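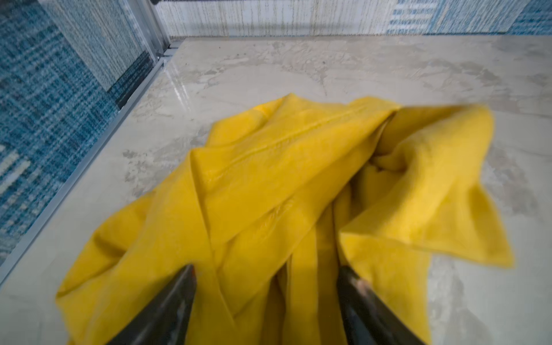

Burkley Asks Its Users to Read the Terms, Offers Snacks

VUSTVILLE, February 1, 2010 - Burkley, the online photo and message storage service, today published a new version of its terms of use and privacy policy. The old version ran to 64 pages and gave the company the right to do more or less anything short of moving into your house. The new one runs to 12.

The change follows a rough July, when a Burkley employee in the Sarpong office was let go over a post on his personal blog. Customers then asked, reasonably enough, whether the company was also reading what they kept in their private folders. The company checked its own policy and found that it had reserved the right to do so in 2 separate places, one of them a footnote.

"We weren't reading anyone's folders," said Achilleas Manolakis, chief executive of Burkley. "We have trouble getting people here to read their own email. But the policy said we could, and we wrote the policy, so there was a limit to how offended we could be."

Under the new terms, staff may open a customer's private files only with the customer's written permission or under a court order. Opinions stored in an account, including low ones of Burkley, are no longer grounds for closing it. Customers whose accounts are closed for other reasons will have 200 days to collect their files.

The terms were drafted with Drustden, a digital rights group that has criticized Burkley often and at length.

"They sent us a draft and we sent back a longer one," said Oisín Mac Mathúna, policy director at Drustden. "We'd still like an outside audit. They said they'd think about it, and we plan to remind them."

The new terms apply to all accounts right away. Customers who prefer the old ones may request a copy by mail. Burkley will hold an open reading of the full document at its Vustville office, with coffee and pretzels. Seating is not expected to be a problem.

Press contact: Burkley Media Desk, Vustville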